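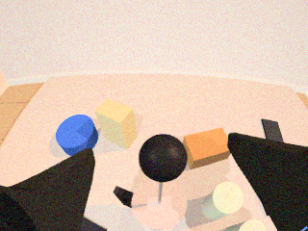 Zarico to Open Second Paint and Color Store in Odley

ODLEY, Monday, March 23, 2026 – Zarico, the independent paint and wallpaper retailer, will open a new store at 224 Willems Street this spring. It will be the company's second location and its first in Odley.

The store takes over the ground floor of a former shoe shop that closed in November. It will carry interior and exterior paint, primers, wood stains, brushes, rollers and a full wall of wallpaper sample books. Customers can have paint mixed while they wait, in quarts or gallons, and the tinting counter can match a color from a chip, a piece of fabric or an old can lid.

Zarico will also bring its house paint line, Fekach, to Odley. The line has 179 colors and comes in matte, eggshell and semi-gloss. Most of the colors are soft neutrals, with a smaller group of stronger blues, greens and reds meant for doors, shelves and trim. Sample pots will be sold singly, and the price of a pot will be taken off any full gallon of the same color.

"People in Odley have been driving to our first store for years," the company said in a statement. "A lot of them come for one quart of trim paint and lose half a Saturday. We wanted to be closer to them."

The building needed new wiring, a new floor and a loading door at the back. That work is finished. Shelving and the mixing equipment are being installed now, and hiring for counter and stockroom jobs is under way. Applications can be picked up at the first store or sent in by mail.

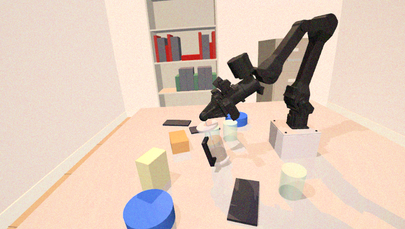
Hours and Services

The Odley store will be open Monday through Saturday, with early opening on weekdays for contractors. Trade accounts held at the first store will work at both locations – there is no need to sign up again. Local delivery will be free on orders over $317. Leftover latex paint in its original can may be dropped off for recycling during store hours, up to 2 cans per visit.

An opening date will be posted in the store window and at the first location.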